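Sealing a honed marble island, how often?

Lorkholm
Posts: 118
We had a honed marble island put in last March and the fabricator applied one coat of impregnator before install. The care sheet says reseal every six months. The water drop test still shows no darkening after 15 minutes. Is there any reason to reseal on schedule if the test passes?

kiker_stone
Posts: 900
No. Sealer fills pores. If the pores are still full, a second application sits on the surface and dries to a haze, and you then have to take it off with solvent. Test near the sink and near the cooktop separately. Those areas wear first and the rest of the slab can go years.

Rorka
Posts: 457
Disagree in part. The drop test with water tells you about water. Oil has lower surface tension and will get into stone that still beads water. Put a drop of mineral oil somewhere hidden, wait the same 15 minutes, wipe, and look at it the next morning.

kiker_stone
And if it fails you have an oil spot to poultice out. I would not tell a homeowner to do that on the slab itself. Use the sink cutout if the shop left it.

Rorka
Cutout, yes. I should have said that. But the cutout has to have been sealed in the same pass or it proves nothing.

Lorkholm
I have the cutout, unsealed as far as I know. Second question. There are dull rings near the middle where a bowl of lemons used to sit. Does that mean the sealer failed?

lim_tile
Those are etches. Acid reacts with the calcite and changes the surface texture. An impregnator is below the surface and does nothing about it, no matter how many coats. On a honed finish you can usually blend a light etch by hand with 300 grit, wet, then step up until it matches. Work wider than the mark or you will see a patch.

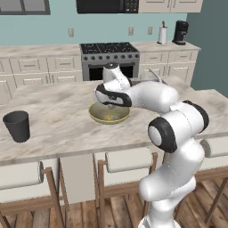
Go slowly and dry the area fully before you compare it, as wet stone hides everything. Stop at the grit the shop honed to. If you go past it you get a shiny spot, which is harder to fix than the etch was.

Rorka
Ask the shop for the final grit in writing. "Honed" covers a wide range.

albane_c
I do restoration work and mostly agree with lim_tile, except I would start finer and only drop to 300 if the ring is still there. Most lemon rings are shallow.
Albane Charpentier

lim_tile
Starting finer is safer, but it takes much longer by hand.

Lorkholm
The shop says 400. I'll leave the sealer alone for now and practice on the cutout with lemon juice first.

kiker_stone
Rinse the cutout well before you sand it.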